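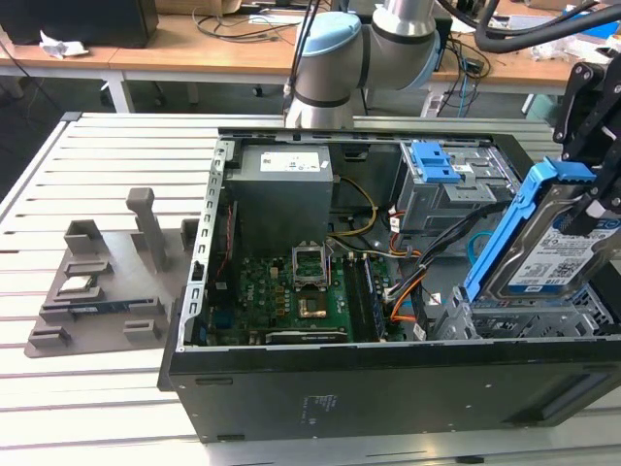 Setting up the Truvlow cell, and keeping it going

I've been looking after this cell since November and I keep promising people pictures, so I've finally put a few up! The job is taking old desktops apart and putting them back together, and the bit I get asked about most is the hard drive going down into its cage. The blue caddy has a long rail, and if the case has crept a few millimetres along the slats the rail catches and we all stand there saying rude words. I reteach that approach on Saturdays, when it's quiet. Four points, very slowly, and then a run at full speed with my hand near the stop button.

Next is the wider view, with the case on its side and the parts fixture to the left. The drive is upright in its holder at the back of the plate, and the arm is over the case. I set the fixture first and square the case to it — I did it the other way round for ages and always ended up shifting both.

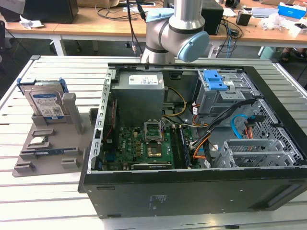 Hertta Ojala

7 March 2020

The hand gets most of my attention, to be fair. Every joint has its little silver screws and they do work loose, so I go round them with a hex key and a dab of Brostier threadlock (the blue one, please, you'll want to get them out again). The last one looks up past the fingers at the grey tray, with the processor sitting between its two raised blocks and the drive over on the left. 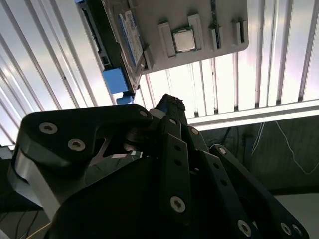 Fingertip pads I change when the grip starts to slip, and I write the cycle count in the Fleda logbook. The last set managed 2,164, which I was very pleased with. The set before that gave up at 69 — my own fault, I'd put one on crooked. I've got three spare sets in the drawer now and a new cable sleeve on order from Manríquez, so that's next weekend sorted.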